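Chapter 5
Chores: Are We There Yet?

I hate cleaning the bathroom. I've put this at the front of the chapter so you know where my sympathies lie, and why I've spent so many years reading about machines that might one day do it for me (no luck so far!).

In Chapter 4 we met Bornix, the warehouse picker that shifts the same 26 kinds of box all day long. Bornix is very good at boxes. It lives in a place built to suit it, with flat floors and bright lights, and every box has straight sides. Now think about your own bathroom – the curves, the shine, the tap that's always in the way – and then hand the machine a cloth, which never holds the same shape twice. 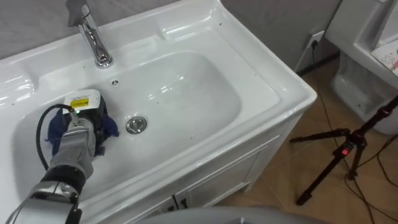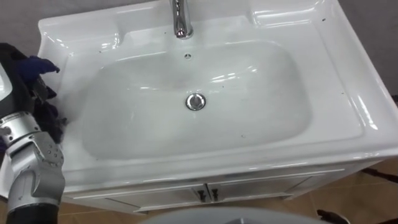
A gripper, a cloth and a bathroom sink.

So can machines do chores yet? My answer is "some of them, on a good day", and I'll spend the next 300 lines or so of your patience defending it. Wiping is a lovely test case. You and I press just hard enough without thinking, and we feel when a patch is still gritty. A machine has to get all that from somewhere: from its cameras, from sensing force, or from watching people do it, perhaps 1,000 times over.

We'll start with touch, and with a made-up flat I'll call Plimel, which we'll be cleaning room by room until Chapter 8. Keep a sponge handy for the first exercise.

5.1 How hard is a wipe?

Fill a sink, let it drain, and wipe it down with your eyes shut.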